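Trustach sorting bins, Skunham: progress report to the Haugland fund

Tue 2 February

Sorry for the state of this, written between the morning session and the van. Figures first as you asked last time, then the rest in the order it comes to me.

Grant: £2981
Spent so far: £2056
Bins in use: 8
Bins waiting for repair: 3

Money is all in the bank or out of it with a receipt. Receipts scanned, sent seperately. One is for the door hinge and came out very faint, shout if you need the paper one.

What we said we'd do

Quick reminder because the form asks for it. The lending store takes in building sets, cleans them, checks them, and lends them out to nurseries, childminders, the after-school club and anybody else in Skunham with a library card. Before the grant everything lived in carrier bags and a wardrobe. Sets went out short, came back shorter. You gave us money for proper bins, shelves to put them on, labels, and enough paid hours to sort the backlog.

Shelves

Done. Up before the end of the autumn. Long wall takes the big sets, short wall the small ones and the oddments. Had to refix the bottom run as the floor dips near the sink and things were creeping forward. Packed it out at the front, seems fine now. Still want a lip on the top shelf. Wood for that is bought, not cut.

The wardrobe has gone! Took two goes to get it down the steps.

Bins

Bought secondhand from Tritard, metal, ex-works. Plastic was the plan in the application, you'll remember, and we wrote to you in July about the swap and you said ok. Reasons again for the file: cheaper for the size, won't crack, can be scrubbed out with hot water. Against: heavy, noisy, ugly. The noise is real. Tip a set of bars into one and the whole building knows.

They aren't new and don't look it. Scratches, scuffs, finish gone on the slopes. We've stopped trying to make them pretty. Edges are the thing that matters, and every one gets a hand run round it (glove first, then no glove) before it goes anywhere near a shelf. The ones set aside for repair failed on that. Rough spots on the top edge, need filing and then a strip over. Strip is on order, second order, first lot was too narrow and wouldn't grip.

Bins stay in the store. This has confused a couple of borrowers so the notice has been rewritten. You borrow the set, it goes home in a drawstring bag, it comes back, it gets emptied into its bin and checked. The bin is where the checking happens. Nobody has to carry one of these up a hill.

Sorting

Most of the hours have gone here. Backlog was worse than we put in the application, partly because people heard there was money and brought us their lofts. Order of work at the moment:

Everything in goes on the side table, not the shelf
Wash if it needs it, dry overnight on the rack
Split by colour, then by length
Damaged bits in the grey tub
What's left goes in a bin, spread flat so you can see all of it, then matched against the card
Card signed, bagged, shelf

The spreading flat bit was a change in the autumn. Before that the bars were stacked and people checked by lifting the stack and feeling if it was right. It wasn't ever right. Loose in the bottom of a bin takes longer to look at but you get it first time, and the short ones can't hide under the long ones. Wide bottom helps. So does the back slope, things slide down off it mostly, though a bar will sometimes come to rest up against the seam and need a nudge.

The starter set is the one we lend most, reds and greens only. Red long, green short. It's the one childminders ask for, small enough to bring out after lunch and be put away again before the school run. We've been using it as the test set for the cards as well, as if the card works for that it'll work for the big ones.

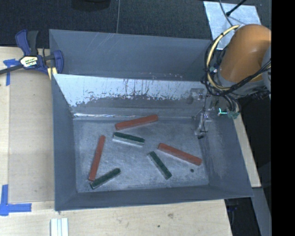 How do you tell that a starter set is complete when it comes back?

Match it to its card. The card has the outline of each bar drawn at full size, longs on one side and shorts on the other, and whoever is checking lays the bars on the outlines. Any outline left bare is a missing piece, and it gets written on the back of the card before the set goes anywhere.

Put that in as a question because you asked it in the phone call and I gave a poor answer.

Cards are going well generally. First version had a list of words and it was slow, half the people helping on a Saturday didn't have their glasses. Outlines are quicker. Drawn round real pieces with a felt pen, then photocopied, then laminated. Copier shrinks things slightly unless you tell it not to, found that out after a whole batch. Those are now scrap paper for the kids' table.

Holes

A note on bins with a hole in the floor. Came up in the safety check. Small round hole, you get them in these. Nothing we lend in the bar sets will go through one, but the pegs and the small wheels would, so sets with small parts don't go in a bin with a hole, full stop. Label on the shelf says so. We did think about plugging them. Decided against for now, handy for draining after a scrub and a plug is one more small thing to come loose. Will look again if it causes bother.

Labels

Half done. Colour band plus a word. The bands are good. The words are on sticky paper which doesn't stick to the metal once it's been washed, so we're going over to tie-on tags as the sticky ones fall off. Tags cost next to nothing, have not put in for any extra.

Also the label on the tall shelf says REDS AND GREEMS. Known about.

Borrowing

Up. Not going to make great claims for it as the autumn is always up. What's different is what comes back. Fewer short sets, and when one is short we know on the day and can ring while the bag is still in somebody's hall. Missing bars turn up under sofas and in one case in a bread bin. Before this they were just gone by the time we noticed.

After-school club now has a standing loan, swaps every fortnight. They asked for more long pieces. Everyone asks for more long pieces. Children build out sideways as far as it will go and then want to go further, and the short ones end up as feet, or food, or people. We have plenty of shorts. If there's a follow-on grant it would be for longs, will say so nearer the time.

The nursery by the chapel had a set back to us with teeth marks. Cleaned, checked, fine, back out. Worse ones go in the grey tub.

What hasn't gone well

Evening sorting session. Stopped it. Cold, dark, not enough people, and the noise of the bins got a complaint from the flat upstairs (fair enough). We've put old towels under the bins on the tables for the morning sessions when we remember to, makes a difference. Some felt or cork to sit them on would be better. Cheap, will come out of what's left.

Lifting. Should have thought about this more. A full bin is not a one person job from the top shelf and we'd put full ones on the top shelf. Moved now. Heavy sets at waist height, top shelf is for empties and bags only. Written on the wall in big letters.

The paid hours went faster than planned, backlog again. We've kept within the line for it but there's less left for spring than the plan shows. What we'd like to do, if you agree, is move the money down for printing across to hours. Printing came in well under, thanks to doing the cards ourselves. Need a yes or no from you on that before the next claim please. An email will do.

Door hinge was not in the budget. Came out of our own tin, only mentioned because the receipt is in the bundle, ignore it.

Next

Finish the repairs, get those bins on the shelf
Lip on the top shelf
Tags on everything
Cards for the big sets, which means someone drawing round a great many bars, will spread it over several sessions
Felt or cork for the tables
Open morning for borrowers to see the checking done and have a go, date not fixed, depends on the hall
Sort out the grey tub. Some of it is mendable, most isn't. Tritard said they'd take metal odds and ends back but not mixed stuff, so needs going through

Things you asked for last time

Insurance: renewed, copy attached.
Sign with your name on: up, inside the door on the left. Slightly crooked.
Breakdown of who borrows: being done off the cards, will send with the next report, the old ledger doesn't split nurseries from childminders so it'll only run from when the cards started.
Photos of the shelves: still owed, the light in there is awful after three o'clock and we're never done before three.

If you want to come and look, mornings are best and wear something warm. The heater is by the sink and the sorting table isn't.

Next report as per your timetable. Will try to type it up a bit earlier than the night before, or in this case the same day.

Trustach lending store, Skunham

PS the bundle has the shelf invoice in twice. Only counted once in the total, checked.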